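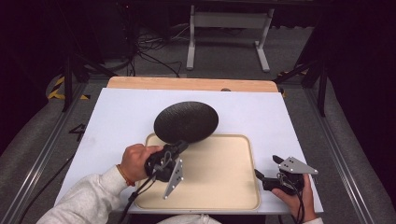
A black oval dish-like object above a beige tray on the white work board.

Trays and dishes: questions for a tableware packing buyer

2020-03-17

Hostitz supplies trays and small serving dishes to canteens and guest houses. The buyer who selects the stock has worked with the range for 20 years and asked to be quoted by job title only. We spoke at the sorting table, mostly on the subject of trays.

The first question was why the shallow beige tray has stayed in the catalog while other shapes have been dropped. "The rim," the buyer said. "It is raised slightly, enough to stop a dish from sliding off when the tray tips. A higher rim gets in the way when you set things down from the side." The rounded corners are a matter of cleaning. Square corners hold crumbs, and a cloth does not reach into them well.

The black oval dish is listed separately, under number 3846. Its surface is finely textured, with a pebbled feel. Smooth black dishes were stocked until December and then discontinued. "Every fingerprint showed. We had returns from Fasdale on that point alone. With the texture you can handle it ten times and it looks the same."

Color was considered next. Hostitz pairs dark dishes with pale trays as a rule. The buyer described this as a practical choice – a dark dish on a dark tray is easily missed when a table is cleared in low light. The Montoya guest house ordered black on black anyway and later exchanged the trays.

An oval takes more thought to place than a round dish. The buyer recommends laying it with the long side parallel to the long side of the tray, and leaving space at one end for a cup. Three dishes to a tray is the limit given in the catalog. "People put on more. I would not carry it."

On storage, the advice was brief. Trays stack flat, rims up. Textured dishes go in a separate stack with paper between them, as the grain can mark a smooth surface underneath. Item 2701, the paper liner, is cut for this and is sold by the pack through Warkberg.

Asked what will change in the next list, the buyer mentioned a second tray color, still undecided, and a smaller oval.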